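Setting up Brikska for your first contest

Step 3. Add your test files

1. Make a folder called tests and drop your input files in. I keep mine to 10 per problem.
2. Name each one with its number, then .in. The answer file gets the same number and .out.

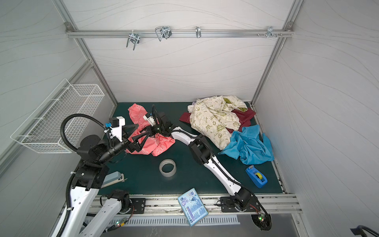

3. Run the check command. If it complains about line endings, save the file again as plain text and rerun it (this gets me every time!).

Caution: don't rename tests once judging has started. I did, and had to rejudge 200 submissions.

Step 4. Group the tests 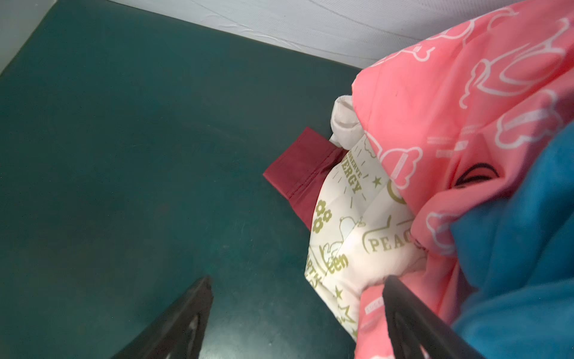 Groups decide how partial points work, so open groups.txt and give each one a line. Mine has 6 groups, smallest inputs first. You can leave tests ungrouped, but then they sit in a heap like that coral-pink fabric and every one scores on its own.

Note: Esi Dankwa wrote the sample groups file, so copy hers if you get stuck.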